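4.2 Audience recall and the gap between films

We next examined whether the time between a film and its sequel affects how well viewers recall the first film's supporting characters. The sample consisted of 117 adults recruited at two theaters, one in Nelunbridge and one in Skonville. Each had seen the first film on release and completed a recall sheet before the sequel was screened in July.
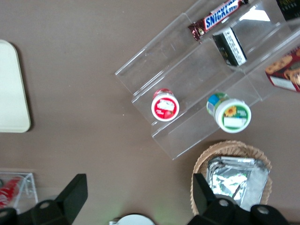

One respondent at Skonville objected that the sheet favored people who had rewatched the first film at home, and asked that home viewing be scored separately. We adopted this change. Any home viewing within the 365 days before the screening was entered as a covariate in the Lougher model, along with age and yearly theater visits.

With the covariate included, the effect of the gap on recall of names fell by almost half, while the effect on recall of plot events was unchanged. Returning lead actors were recognized at both sites regardless of gap length.
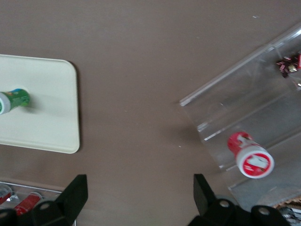

Recall of supporting characters was weaker and depended mainly on whether the trailer had shown them. Respondents who had seen the trailer more than once scored higher on this part of the sheet.

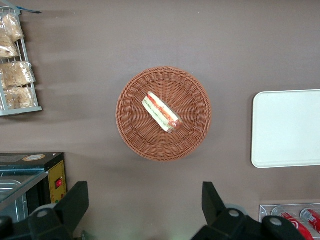

Figure 2. A wrapped sandwich in a woven basket.

The trailer effect held when the Akar scoring rules were applied in place of our own. We did not test whether it extends to sequels with a new director, and both theaters draw on similar audiences, which limits how far the result can be generalized.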